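4. What Departing Members Say About the People They Leave Behind

4.1 Reading the farewell statement as a kind of its own

We come now to the part of the material that first drew us to this project, and we hope the reader will forgive us for spending a little time with it before we return to the larger argument. When a council member or a state legislator lets it be known that he or she will not run again, there is nearly always a written statement. It may be a page on letterhead, a post on the member's own site, or a few lines handed to the local paper. Most of these statements are kind. They thank a spouse, they thank the staff, they mention a bridge or a library or a bus line, and they close with a promise to stay involved. Earlier work has tended to pass over them for that very reason, and we understand the temptation. A text in which everyone is thanked does not look like a promising place to study conflict.

Our reading has gone the other way. The longer we spent with the farewell statements from Lernholm and Bornov, the more we noticed how carefully the thanks were handed out. Some colleagues were named in full, with a story attached. Others were folded into "my friends on both sides of the aisle." A few had held the gavel for years and were left out altogether, and anybody who had sat in the chamber would have seen the gap at once. We treat these three treatments (named, folded in, passed over) as the basic units of this section.

4.2 The two sets

We drew 100 farewell statements from the Lernholm council and legislative records and another 100 from Bornov. The two places suit each other well for this purpose. Both hold their elections in the same season, both have a strong local press, and in both the customary month for announcing a departure is May, which leaves the parties enough of the summer to find someone new. They differ in one respect that matters a good deal to us. Lernholm requires a member who plans to seek another office to say so in the same filing. Bornov has no such rule, and a member there may retire in May and turn up as a candidate for something else by the fall without having told a soul.

Statements were read first by one of us and then again, without the first reader's notes, by Rupert Oberholzer. Where the two readings disagreed, we talked it over until we had one reading we could both live with, and the original disagreement was kept in the file. We mention this last point for the sake of readers who, like us, have grown a little tired of agreement scores that arrive with all the arguments cleaned out of them. The coding itself was kept in Trusterus, with one record for each statement and a separate record for each person mentioned in it.

4.3 Thanks and plans

Of the Lernholm statements, 34 came from members who reported that they were seeking or considering another office. We had expected this group to be the more generous of the two, on the simple reasoning that someone who still needs votes has little to gain from a cold shoulder. In one sense that was so. These members named more people, and they told longer stories about them. But the people they named were seldom their own leaders. They were township officers, union stewards, pastors, school principals, the woman who ran the county fair – in short, the sort of people who can fill a folding chair at a campaign breakfast. Party leaders in the chamber were mostly folded in.

The members who were going home for good behaved quite differently, and we confess that some of their statements gave us real pleasure to read. Freed from the next race, they praised the leadership warmly and at length, though the warmth was not always to be taken at face value. In eight of the Lernholm statements both readers marked at least one sentence as mocking praise, by which we mean a compliment whose literal sense is friendly and whose target could hardly have enjoyed it. One member congratulated the majority leader on "never letting a committee hearing run past lunch." Another thanked the speaker for his "restful approach to the budget." Remarks like these are easy to smile at and hard to code, and we come back to the difficulty below.
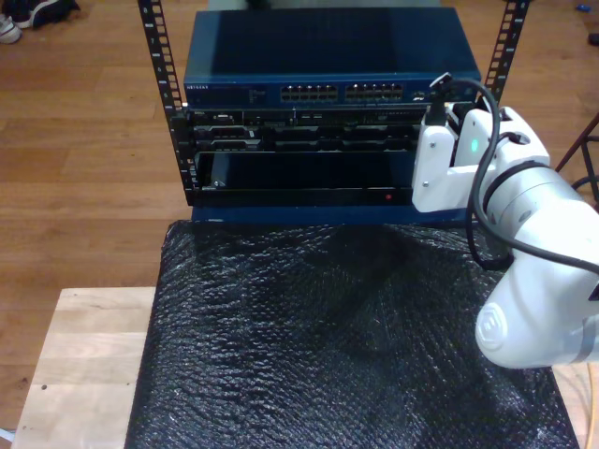
Figure 3. Network switch in an open equipment rack (first panel) and base of a robot arm on a table (second panel). 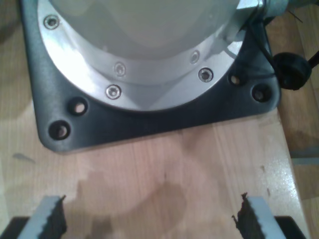

Domenica Ruchti, in her written comments on an earlier draft of this section, felt that we had been too quick to hear mockery in the Lernholm statements. Her point was that a legislature has its own manners, and that a phrase such as "restful approach" may be a plain compliment among people who have sat through budget sessions until two in the morning. She would have preferred, she wrote, that we "ask the speaker whether he laughed" before we called anything a joke at his expense.

It is a fair objection, and it sent us back to the texts for several weeks. We have kept the category, but we now apply it only where something outside the sentence supports it, such as an earlier public quarrel between the two people, or a newspaper account in which the remark was taken badly. The eight statements reported above all meet that stricter test. Several others that we had been rather fond of did not, and they have been moved to a group we simply call uncertain.

4.4 Bornov, and the trouble with silence

The Bornov statements are shorter and drier, and they gave us more trouble. With no duty to disclose the next step, a member there can write as though retirement were the whole of the matter, and most do. For the reader this means that two statements may look nearly the same, down to the sentence about grandchildren, when one writer is headed for the garden and the other for the governor's race. We tried to sort them afterward by checking candidate filings from the following year. The filings settled many cases, though a member who tested the waters quietly and then thought better of it leaves no filing at all, and such members must be sitting somewhere in our retired group.

What we can say with more confidence concerns the people passed over. In both places, being left out of a farewell statement went along with a recorded disagreement over committee seats more often than with any disagreement over policy. We found this a little sad, and also quite believable. Members seem able to forgive a vote against their own bill. A lost chairmanship stays with them, and it comes out years later as a missing name in a list of thanks.

Zürcher's older study of resignation letters reached a similar view by a different road, working from letters that were never meant for the public. There the grievances are spelled out, often across several pages, and seating and office space take up a surprising share of them. We do not want to lean too heavily on the likeness. A private letter to a party chair and a public note to the voters are written under different pressures, and a person may be angry in the first and gracious in the second on the same afternoon. Still, the two kinds of text point in one direction, and we take up the matter of committee seats again in Section 5, where the assignment records for both chambers are set beside the statements.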